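Breakfast line automation, what happened to your hours?

toastshift_429
We went live at the Plullitz kitchen in April. I used to do toast all morning, now I mostly load bread and clear jams. Same pay, but I got 2 fewer hours a week and I'm not thrilled!

Hetska
Mine went the other way, got moved to the front and I love it (way more talking to people).

toastshift_429
Lucky you. This is the job I used to do, one slice in, the other slot free:
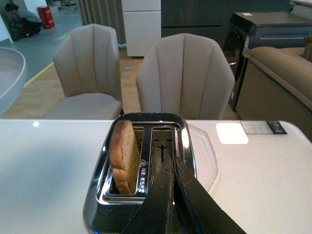 Aoife Heffernan
Two hours is two hours though. Ask for them back in writing before the fall schedule gets set.

Hetska
Or ask for training first, I'd push for that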